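Locker cam locks: key turns but the door stays shut
Asked in Storage & Fittings - 3 answers requested, 2 received

We have a bank of white metal lockers in a staff changing area, bought secondhand. One key is left in each door when the locker is free. On several doors the key turns the full quarter but the latch does not clear the frame. Lifting the door by the handle while turning sometimes helps. I have sprayed the locks twice and it made no difference. Is this the lock or the door? The supplier (Pellarance) no longer stocks parts.
Theda Kuhlmann

Answer 1
Probably worn locks. Replace them all, they are cheap. I got Cikero ones and they were fine.
lockerroom_5

Answer 2 (accepted)
If lifting the door helps, check alignment before buying anything. Open the door, turn the key and watch the cam, the flat metal arm on the back of the lock. Two faults are common.

1. The cam moves less than the key. The screw or nut holding it has backed off. Hold the cam in the locked position, tighten, and test with the door open.

2. The cam moves fully but catches on the frame. The door has dropped. Loosen the hinge screws, raise the door until the gap is even, and retighten. If the hinges are riveted, look at the floor first. A bank that is not level will rack, and the doors at one end bind before the others. Shim the low corner and fix the bank back to the wall.

Do not use oil in the cylinder. It collects dust. Use dry graphite, and very little of it.

If you do replace a lock, measure the body length, the hole diameter and the cam offset. Rothe and Lillero bodies are not interchangeable on our doors - the cam sits at a different depth. Write the key number down before you order, and keep the spares somewhere other than in the doors.
Ok-hee Joo 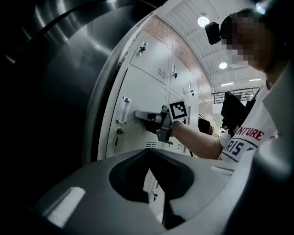

On ours the lower doors went first, so I would start with those and leave any upper ones that close properly alone.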